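Hikik cell

The Hikik cell is a tabletop robot workcell built by Vachon and kept at the company's Sedilbridge site. It is used for pick-and-place trials with small boxed equipment. Each cell has a physical station and a simulated copy, and the two are set up and maintained together.

Setup

The physical station is bolted to the floor and leveled before the arm is mounted. The arm base is then fixed to its plate with the bolts tightened in a cross pattern, and the controller is loaded with the joint limits for that serial number. A new station is run unloaded for 127 cycles at low speed. Any joint that faults during this run is checked for cable drag first.

Calibration takes 3 passes with a pointed tool touched to fixed marks. The results are stored in the controller and copied to the simulation, which runs in a program called Harkside.

Simulated copy

The Harkside model contains the table, the walls and floor, nearby furniture and the test object. Table height is entered from the measured station. Objects are placed at rest on the tabletop and the physics is stepped 200 times before the arm is loaded. An object that sinks, slides or jitters in this period usually has a faulty collision shape or the wrong mass.

Low, dark objects need extra attention.

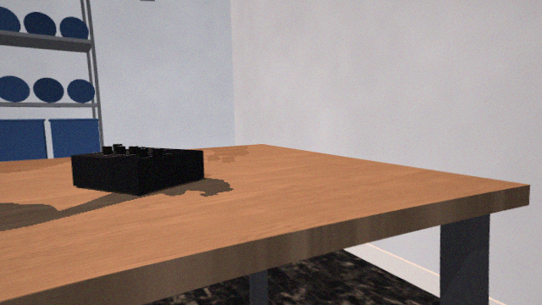
Lighting is adjusted until the upper edges can be told apart from the sides, and the shadows are compared at several light angles. Small raised parts, such as knobs, are given simple cylinder shapes for collision.

Maintenance

Grease is replaced every January. The gripper pads are changed when worn, after which the tool offset must be measured again. Build 774 of the model, dated 14/04/2023, corrected an error in the table height that had caused the arm to stop short of its target.

See also

Workcell
Offline programming
Robot calibration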